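Morora Developer Forum
Control and Perception Software > Perception
Topic: Flap state estimation disagrees with game state after a turn

chowdhury_lab wrote:
Good morning. Our group maintains a turn-based planner for the character-guessing board. The planner keeps its own record of which flaps have been folded, and the perception node is expected to confirm that record from the wrist camera before each motion. Two views from the wrist are attached.
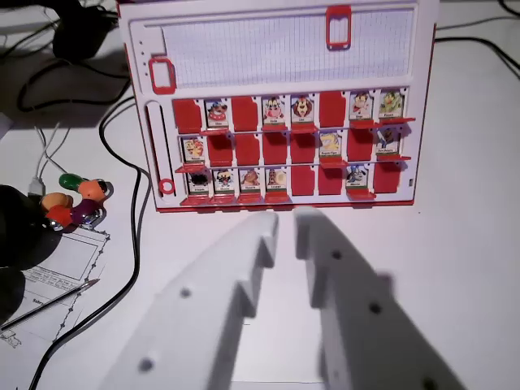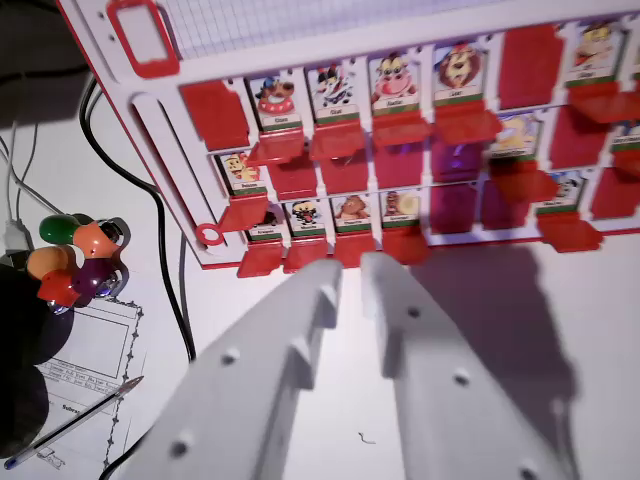 The disagreement arises in the confirmation step. In our log of 2,043 classified flaps, 148 did not match the planner's record, and the planner is written to stop whenever a single flap is in dispute. The classifier was trained on crops taken with the board squared to the camera. With the board turned, as in the second view, a folded flap in the middle row picks up a purple tint, and the classifier has reported such flaps as standing pictures. We would welcome advice on whether to retrain or to alter the planner's stopping rule.

flilutitz_support wrote:
Please do not alter the stopping rule at this stage. A planner that proceeds on a disputed flap will carry the error into every later turn. We recommend rectifying the board first. The red border provides a usable outline in both views, and the crops can then be taken from a flattened grid. Kindly confirm which release of the calibration package is installed.

Ibrahim Danladi wrote:
I must respectfully disagree with part of the above. Rectification assumes a flat surface, and the flaps are not flat. The folded ones hang forward over the ledges, so after warping they spill into the row beneath. We met this fault in February and lost 14 runs to it. Our remedy was to classify each hinge line separately and to ignore the picture area altogether. Color was dropped as a feature.

flilutitz_support wrote:
The point regarding the hinges is accepted. Rectification would still be required in order to locate the hinge lines, and we maintain that it should come first.

flillard_qa wrote:
A further matter for consideration: in both views the fingertips are just short of the bottom row. If confirmation is requested from that pose, a small pose error leaves very little room. We request confirmation from a standoff pose and permit the approach only after the record has been accepted – the additional motion has been acceptable to our users.

chowdhury_lab wrote:
Thank you all. We are on the current calibration release. We have 1,549 stored crops that can be relabeled by hinge line, and this work will begin first. The standoff pose will be tested separately so that the two changes are not confused. The stopping rule will remain in place.

Ibrahim Danladi wrote:
Please post the per-row results when they are available. Our bottom row was consistently the weakest.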